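Teleoperating a mobile base in sim: my demos all clip the same corner. Bad driving or bad data?

Asked by Tassanee Pongsiri
Oct 30, 2026
Viewed 2,318 times
Tags: teleoperation, demonstrations, simulation, navigation

Hi everyone, and thank you in advance for reading, I know I tend to go on a bit. I've been recording demonstrations for a small wheeled robot in a simulated house. I drive it with a gamepad, watching only what the robot's own camera sees, and then I train a policy to copy me. The house is one of the Villanueva scenes, and the task is just "get past the corner and stop by the chair."

I recorded 100 episodes in September. Most of the driving feels fine to me, but whenever I go round the outward corner I turn too early, scrape the wall with the back of the base, stop, back up a little and try again. The trained policy has picked this up beautifully! It scrapes, pauses and backs up exactly like I do, only it sometimes keeps pausing forever.

The stretch I mean is the one with a wall plate on each face of the corner, and the chair over on the far side by the cream wall. The floor is very dark there, and I find it hard to judge how far I am from the base of the wall.
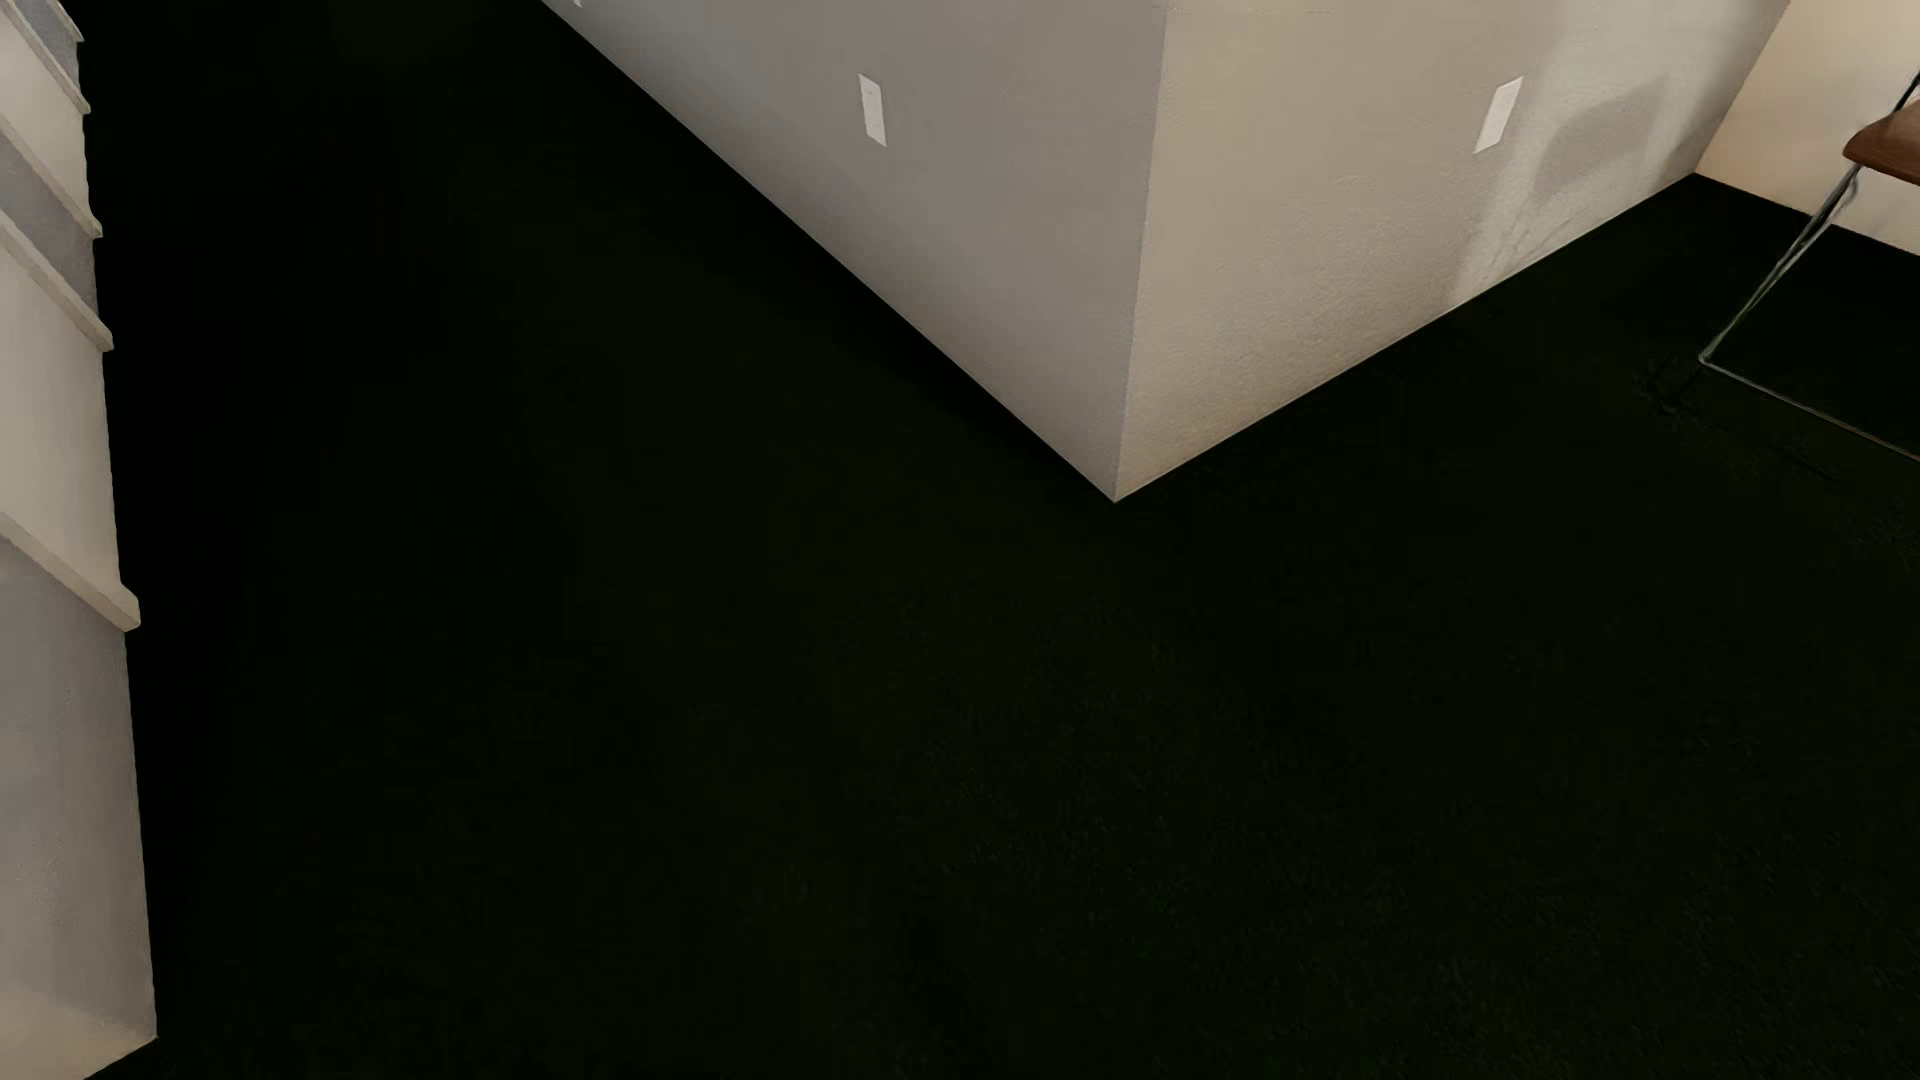
Should I delete the demos where I bump the wall?

Delete the ones where you scrape and then sit there, and keep the ones where you back off smoothly and carry on, so the policy still sees some recoveries.

(That was the short reply I got in the Rotero chat, and I'm pasting it in so you know where I've got to. What I'd love is more detail on how to drive better in the first place, and whether the pauses can be saved somehow. Re-recording all 100 would take me most of a weekend.)

2 answers

Answer by Kittipong Rojanasak
Accepted, score 14

Oh, I feel for you, I had this same trouble with a doorway last year and I was convinced my network was broken. It was my thumbs.

First, the pauses. When you stop to think, the recorder goes on saving frames with a zero command. Your policy sees the wall close up, and the label says "do nothing", so it does nothing, and the next frame looks the same, and there you are. I wrote a little script that drops any run of near-zero commands in the middle of an episode. Leave the zeros at the very end alone or it will never learn to stop by the chair! If your policy takes a history of past frames, look over the trimmed episodes before training, because the cuts can leave small jumps. In my doorway set this took out 647 frames, and the freezing went away almost completely with no new recording.

Second, the turning. You are steering from the camera, but it's the back of the base that hits. Drive straight until the corner has slid out of the side of your view, then go a bit farther than feels natural, and only then turn. It feels wrong for the first several tries. I used to say "past, past, turn" out loud, which my family enjoyed.

Third, lower the top speed on the gamepad. Mine was set so high that every tiny correction turned into a swerve, and then of course the policy learned to swerve too. Slow and a little boring makes lovely training data. Just use the same setting for the whole set if you can, or you'll have two driving styles mixed together.

For recoveries, I'd record a few on purpose. Start the robot already too close to the wall, with the recorder running from that point, and drive it calmly out and around. That way it sees how to get out of trouble without seeing you get into it.

About the dark floor: if your simulator lets you change the lighting, try brightening it and varying it between episodes. Don't give yourself a nice overhead map while the robot only gets the camera, though. You'll start making decisions from things it can't see, and it will have no way of copying them.

 Comment from Tassanee Pongsiri: Thank you so much, this is wonderful. I trimmed the pauses tonight and I'm retraining now. Is it OK to keep the old demos and add new slow ones, or is that the mixing you warned about?

 Comment from Kittipong Rojanasak: It's a bit of that, yes. I'd train once with both and once with only the slow ones, and keep whichever gets round the corner more often.

Answer by a guest
Score 1

just use Vudoston, it has a planner and you don't need demos at all. works for me

 Comment from Tassanee Pongsiri: Thanks! I do want to learn the demonstration side of it, but I'll have a look.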